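Group 4, materials project, Jade Dawber + Brenda Clegg. 23 November 2020

**What we did**

Compared how fast copper and brass offcuts go dull in three kinds of water: tap, salty, and rain from the butt behind the Bramwell block. 13 pieces in total, all from the scrap bin at Oltside. Left in jars on the windowsill for 11 days. Meant to be 14 but the room got locked.

**Results so far**

Salt was worst, no suprise. Green crust on the copper by the fourth day. Tap water hardly did anything to the brass, a bit of brown at the edges. Rain was somewhere between the two and we can't agree on the order for the small bits. 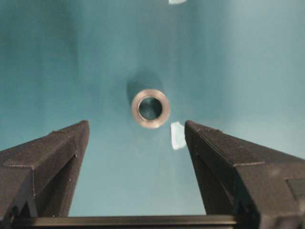
Weighing was a mess. The scale only reads to a tenth of a gram so most pieces came out the same before and after. Jade wants to redo it in January with the better scale, up to 1000 g, reads to three places.

**To fix**

- labels came off two jars, used pencil next time
- write down the room temperture each day
- Brenda to type up the salt table and hand in with the jar notes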